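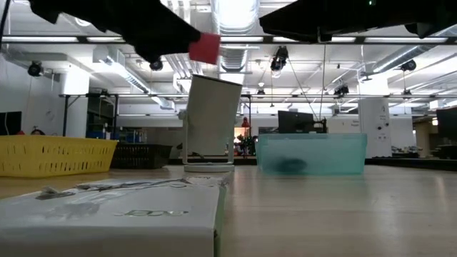 A flat white box and a yellow basket, among other things I own an opinion about.

I have a confession: I keep boxes. The good ones, I mean, the stiff white kind that close with that little puff of air. My closet in Clelport has a whole shelf of them, and every time I move apartments I carry them down the stairs empty and back up another set of stairs, still empty.

For years I felt bad about this. Then last June I sold an old monitor and the buyer asked if I still had the original packaging. Did I ever! He paid more than I'd asked for, and drove off toward Ombridge looking happier than anybody should over cardboard.

So I've come around to thinking we're too hard on people who hang on to packaging. The decluttering crowd will tell you to flatten it all the same day. Fine, if you never return anything, never move and never mail your sister a lamp. I do all of those. When I had to send a dead router back to Wutow, they wanted it in its own box with its own inserts, and they would have charged me a repacking fee if I'd tossed them. I hadn't tossed them. I felt like a king.

What bugs me is that the advice always comes from people with garages. They can buy a new box whenever they like and park it somewhere. I've got one closet, and I still think the shelf earns its keep (my mother disagrees, loudly, every time she visits and tries to hang up her coat).

I do have limits. Anything from the grocery store goes out, and so does anything that smells like a basement. Cords are a harder case, and I'll admit I've got a bag of them that I couldn't match to a single device.
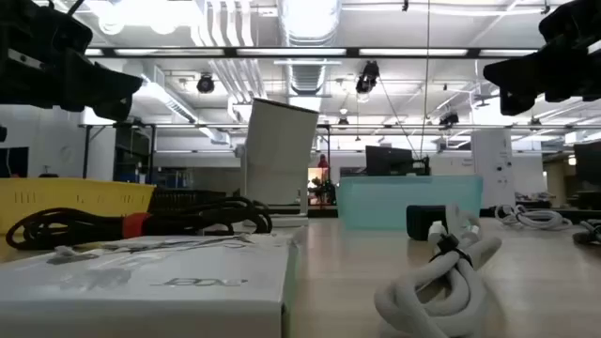

Rosalind Dvorak wrote to me after I brought this up last time: "Keep the box for as long as you can return the thing, then let it go. I had 291 shoeboxes in my attic when I finally quit, and I sold exactly 2 pairs of shoes."

Okay, 291 is a lot. I'll give her that. But the return window is too short for me, because stuff breaks in year three, and year three is also when I tend to move. I'd say keep it until the thing itself leaves your house, and then they can go out the door together.

My shelf is full, by the way, and I've got a new toaster coming Saturday.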